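Zurnora Bedroom Pack, first impressions

Forum: Simulation and Synthetic Data > Paid assets and kits

vurs_sim
Fri 26 July

So I finally bought the Zurnora Bedroom Pack and I've been grinning at my monitor ever since! Short version for people who skim: you get rooms with furniture, a Franka arm already mounted and set up, and a big library of loose objects (1,359 in my download) that get scattered over whatever surface you choose. I picked the bed, obviously. Everyone tests on tables and I'm sick of tables.

Setup took me one evening, most of it downloading. Then I opened the first room, pressed run, and the arm swung out over the sheet like it had lived there for years. 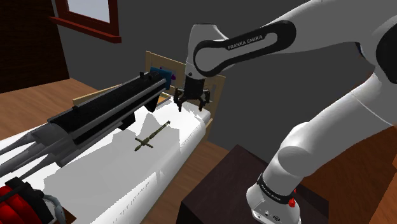
What sold me is the clutter. It's odd, mismatched, differently sized stuff, and the small thin shapes are where my old grasp planner falls apart. I ran 700 episodes overnight with wrist view and room view both recording, and the machine didn't choke once. Ask me anything, I'm clearly in the mood to talk about it.
- Viorica

flenau_bits
How's the cloth? Is the sheet simulated or a stiff mesh with wrinkles modeled in?

vurs_sim
Stiff mesh, sadly. The creases look nice but they don't give when you press. Soft bedding is on their list for September. I'd pay for that on day one.

rjitaru
I'll be the grump. I had the pack on trial and sent it back. The rooms are pretty, but the object scales are all over the place. If a policy learns on toy-sized this and giant that, I don't see how it helps when it meets a normal nightstand. The Osix set costs less, and every item in it is measured.

vurs_sim
Relu, fair on the scales! There's a size lock in the scatter panel, though (third tab, easy to miss), and with that on things calm down a lot. I leave it off for grasping because I like the mess. My favorites are the long skinny items with a crosspiece. Come at the shaft a few degrees off and the fingers have very little to work with, so you learn a lot about your approach angles from the wrist view.

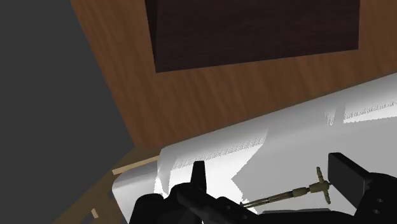 I went through 363 of the wrist clips by hand over the weekend and found two bugs in my own code that the table scenes had been hiding for months. That alone paid for the license.

rjitaru
OK, I never found the size lock. Still think it should be on by default. And the manual is thin.

vurs_sim
The manual is terrible, no argument there.

mihaila_lab
Does the license cover more than one seat? We're 5 people sharing two workstations.

vurs_sim
It's per machine, so two would do it. Write to support first, they answered me the same day.

flenau_bits
Stiff sheet is a dealbreaker for me, I do folding. Will check again after the update.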